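Search this forum Enter keywords Go

Boards > Snacks & Packaged Food > Crackers and Crispbread

Thread: Did Lammers change the rye crisps?

ryeandshine
September 28, 2018
I opened a new box of the Lammers caraway rye crisps last night and they taste different. Thinner, sweeter, and hardly any caraway. The box has the same picture on the front but the ingredient list now has malt syrup in third place. I still had an old box in the pantry from February to compare. No malt syrup in that one at all. Did anyone else notice?

mukus_fan
I noticed in the summer. I figured I got a stale box. I switched to Mukus after that. They cost more but you can taste the seeds.

Junaid Kazmi
I don't think they're worse. The old ones were so hard I had to soak them in soup. My kids eat the new ones plain, which they never did before.

ryeandshine
Being hard was the point for me. I put pickled herring and onion on them and the new ones go soft before I sit down.

D_Vanags
If you want hard, make your own. Mine is 477 grams of dark rye flour, two spoons of caraway, salt, a little oil, and enough warm water to bring it together. Roll it as thin as you can and bake it low until it snaps. They keep for weeks in a tin.

I don't put sugar in anything I bake with rye. My mother never did either and we ate it every day.
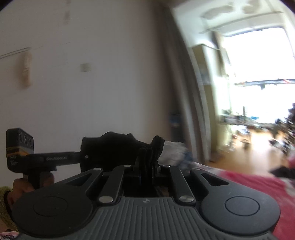

Black fabric held in the gripper, wall behind.

The dough is sticky, so flour the board well and don't try to roll the whole batch at once.
Dzintra

mukus_fan
How low is low? I tried this once at 350 and got burned edges and a chewy middle.

D_Vanags
275. Turn the sheet around halfway. If the middle is still chewy, leave them in the oven with the heat off.

Junaid Kazmi
That's a lot of work for a cracker. A box is 5 dollars at Sargate and I can be home in ten minutes.

sidra_m
Sargate had the Jatar seeded ones on the bottom shelf last time I went. 16 to a pack, no syrup, and they're hard enough for herring. The salt is on the heavy side though.

ryeandshine
Heavy salt plus herring might be too much, but I'll try a pack. I wrote to Lammers too. They sent a form reply saying the recipe was "updated for a wider audience." No word on the caraway.

Junaid Kazmi
So they changed it for people like me. Sorry.

mukus_fan
I tried the Jatar ones and don't agree that they're better. Too many sunflower seeds, and half of them fall off in the bag. Mukus is still the one to beat.

sidra_m
Get the sesame kind then. The seeds stay on.

Get our weekly snack roundup by email. Enter your address to subscribe.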